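About Us — Tronberg Shared Workshop

Tronberg is a shared workshop for people who want to build robots and small automatic machines, and who do not have the space, the tools or the patient neighbors to do it at home. We rent one long room on the ground floor of the old Meinecke building, behind the paint store. The entrance is from the yard. If the gate is closed, please ring the bell with the name Jultham on it, because the owner has never changed the sign and we have stopped asking.

How it started

My name is Amber Segers, and I opened the workshop after three years of building in my own kitchen. My first arm was made from printed parts, secondhand motors and a lamp base, and it stood next to the stove because there was the only table that did not shake. It could lift a teaspoon. When I wanted it to lift a cup, I had to learn about gear ratios, and then about power supplies, and then about how to repair a floor tile.

In June I put a paper on the board in the supermarket and asked if other people were building something similar. I expected two answers or three. The first evening we were 12, and we did not have enough chairs. Most of those people are still members, and one of them welded the benches we are using now.

I am not an engineer by school. I worked for many years in the office of a printing company, and I learned robots from manuals, from forums and from members who know more than me. I write this because many visitors tell me at the door that they are "not technical." You are welcome also if you are not technical.

What we do

Most of the projects in our room are about the home. Members build machines that water plants, open curtains, sort screws or feed a cat when the family is away. There is a long project called Aker, which is our common one. The goal of Aker is that an arm on a table can clear up after a meal: take the things one by one and put each of them where it belongs. It sounds small when I write it in one sentence. We have been busy with it for more than a year.

For Aker we work on a white tabletop with kitchen things, some real in size and some toys. Toy food is good for practice. It does not become soft, and it can fall on the floor many times. The members change the positions of the things between the attempts, so that the arm does not learn only one arrangement by heart. We write every attempt in a notebook, also the bad ones, and the last page I looked at ended with attempt 489.
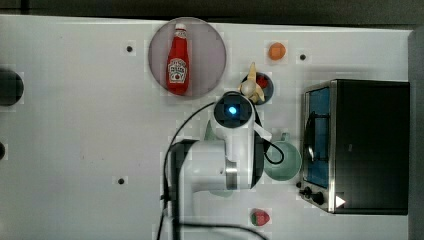

Can I join if I have never built a robot before?

Most of our members started with no robot at all, and we have a beginner evening where you build a small gripper with one motor and take it home with you.

The beginner gripper costs 40 dollars for the parts, and you pay only when you decide to keep it. You will need to solder nine points. We show you how, and there is always somebody at the next bench who can look at your work before you connect the power. Please do wait for this look. We had a few burned motor drivers in the first winter — not dangerous, but the smell stayed in the room a long time.

The room and the tools

We have six benches, two 3D printers, a drill press, a small lathe and a laser cutter which is in good health most days. The soldering corner is next to the window. There is a wall with drawers for screws, bearings and connectors, and the labels are in two languages, because I wrote one half and another member wrote the other half. If you take the last piece from a drawer, turn the label upside down and it will be ordered.

The printers and the hand tools are free to use for members. For the lathe and the laser cutter you must first do a short introduction with me, also if you have used such a machine in another place. Every moving arm in the room must have a stop button that a second person can reach. This rule has no exceptions and I am strict with it.

You can leave your project on the shelf in a box with your name. A box may not be bigger than the shelf. I know this looks clear, but we had a discussion.

Membership

A membership is 200 dollars for one year, and it includes a key, a shelf place and the use of all the common tools. Students pay half. If you only want to see the room, come to an open evening and drink a coffee with us. Children can come together with an adult, and they may use the screwdrivers and the glue but not the machines on the back wall.

We do not build robots for customers, and we do not repair vacuum cleaners. We get many e-mails about vacuum cleaners. But if you want to open your own vacuum cleaner at one of our benches and find out what is wrong, then bring it, and bring also the charger.

Contact

The fastest way is to write to me with the form on the contact page. I answer in the evening, usually the same day. For the beginner evening please tell us your name and if you prefer to solder with the left hand, so we can prepare the right bench for you. Parking is in the yard, on the side of the paint store, and bicycles can come inside.

Page last changed on 19 January 2026, Amber Segers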